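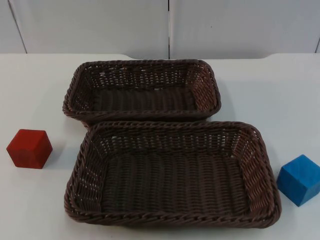 Two baskets and two blocks on the white table at our Tollanport room

About us

Podby is a small learning room for young children and the adults who come with them. We opened in Tollanport in June, six years ago, and later we opened a second room in Denberg. We are open in the mornings for families and in the afternoons for groups from nurseries and schools.

Our work is about sorting and putting away. It sounds like a very small subject, and many parents smile when they hear it the first time. But a child who can decide where a thing belongs is already learning to compare, to choose and to wait a moment before acting. For this reason we begin every new group with the same simple materials: woven baskets in dark brown, a red block and a blue block. The table is white, so that the colours are easy to see for every child.

How we work

Each session has a quiet part and a free part. In the quiet part the adult puts the things on the table and says very little. The child can look, touch and move the blocks as he or she likes. After some time the adult asks for one thing only, for example to give the blue block a place. We do not correct at once. If the child puts both blocks in the same basket, we leave them there and speak about it together.

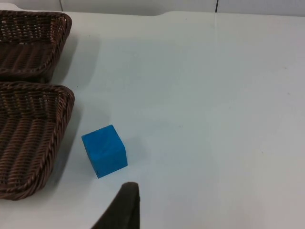

In the free part the children take what they want from the low shelves. There are spoons, buttons of the large kind, wool balls and wooden rings, and everything has its own place to which it returns before we go home. Tidying is a part of the session and we keep enough time for it, also when the group is late.

We like baskets more than boxes with a lid. A child can look in from above, and a low side is easy for a small hand. We wipe them after each group and we change them when the rim becomes rough.

Who we are

Podby was started by Dragica Papadopoulos, who was a nursery teacher in Barredo before she moved here. She leads the groups in Tollanport and prepares the materials for both rooms. Noeline Brunton joined us 3 years ago and is responsible for Denberg, for the school visits and for the training of new colleagues. In the last school year we welcomed 2,463 children, and many of them came more than one time. 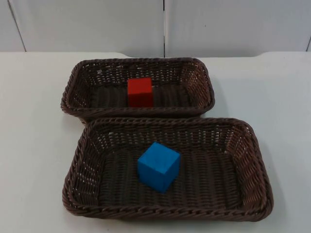
Red block in the rear basket, blue block in the front one

Visit us

You are welcome to see a session before you decide. Please write to us some days before, so that we can tell you which group has a free place. Bring soft shoes or thick socks for the child, and for yourself also. Drinks can be left in the entrance.

Schools can ask for a list of our materials and a short guide to use them in the classroom. The guide is free of cost. It was last changed in October 2023, and older copies can still be used.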